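12 July 2018, writers' room notebook, Corholm

Long session on episode 9 and I want to get it all down before it slides out of my head, so forgive the ramble, whoever is reading this after me.

We started with the Vilix problem. Saoirse Hegarty has been saying for weeks that the family can't sell the hotel in episode 9 if Flanagan only learns about the second will in episode 10, and she is right (she usually is, bless her). If he doesn't know, then his big speech at the auction makes no sense at all! We tried moving the will back, but then the whole ferry sequence loses its secret and everybody on board is just being rude to each other for no reason.

So what we have on the board for now:

Flanagan finds the envelope at the christening. He doesn't open it.
His sister sees him with it and thinks it's the loan papers. She tells Kaselura.
Kaselura offers 500 for the envelope, sight unseen, and he laughs at her.
He opens it on the ferry, alone, and we cut away before he reads it.

I love that last cut. Bernadette Ó Flaithearta thinks we've done one too many of those this season and the audience will throw a shoe at the television. We went back through the outlines together and I have to admit she has a point, so the cut at the end of episode 2 may have to go, which hurts a little. It was my favorite thing in the spring drafts.

Dialogue pass on the christening: still 117 pages of combined drafts, which is silly for what is really one long party. I took out the priest's story about the goat. I may put it back.

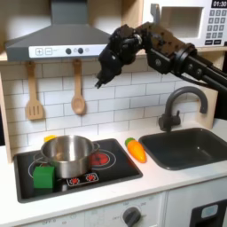
The other thing that came up late in the afternoon was whether Kaselura knows she's being cheated. I have been writing her as if she does, and Saoirse has been writing her as if she doesn't, and you can feel the join when you read the episodes in a row. We talked it over for more than an hour and came down on Saoirse's side, mostly. Kaselura suspects, but she's fond of Flanagan and doesn't want to look too hard. That gives her somewhere to go when the auction falls apart, and it makes the 500 offer a bit sad, too, when you think back on it.

Still open: who drives the mother home from the christening. The brother is in jail by then, unless we push the arrest to October in story time, and then the tan lines are wrong. Bernadette is going to redo the timeline tonight and I'll fix my scenes to match whatever she comes up with.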